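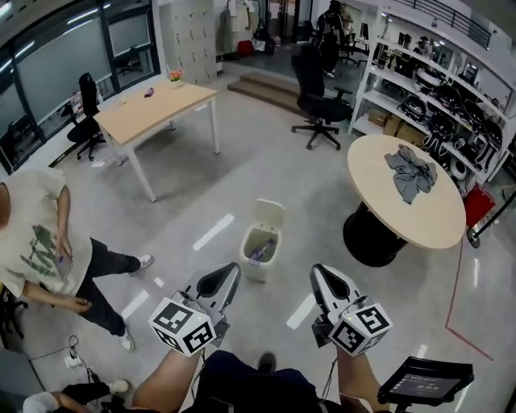

Tineke Peeters m'avait prévenu que la batterie externe Drusineo chargeait très bien les téléphones, à condition de ne pas s'en servir en même temps. Je l'ai achetée quand même, en May dernier pour elle, en janvier pour moi, et nous voilà deux à la défendre mollement.

Sur le papier, rien à redire. Deux ports USB, un câble fourni (court, très court), et une promesse imprimée en gros : jusqu'à 1000 cycles de charge. Je vous donne rendez-vous dans quelques années pour vérifier.

À l'usage, mon vieux téléphone passe de presque mort à fréquentable le temps d'un déjeuner. Le mien chauffe un peu – la batterie aussi, par solidarité. Si vous lancez le GPS pendant la charge, le pourcentage reste planté là où il était, ce qui repose les yeux.

Le bouton d'alimentation mérite un mot. Il faut appuyer neuf secondes pour éteindre, et le manuel dit deux. J'ai écrit au service client, qui m'a renvoyé le manuel.

Face à la Uvine, plus légère mais plus chère, je garde la Drusineo. Elle tient dans une poche de manteau, pas dans celle d'un jean.

Note : 8 sur 10, dont un point pour la housse.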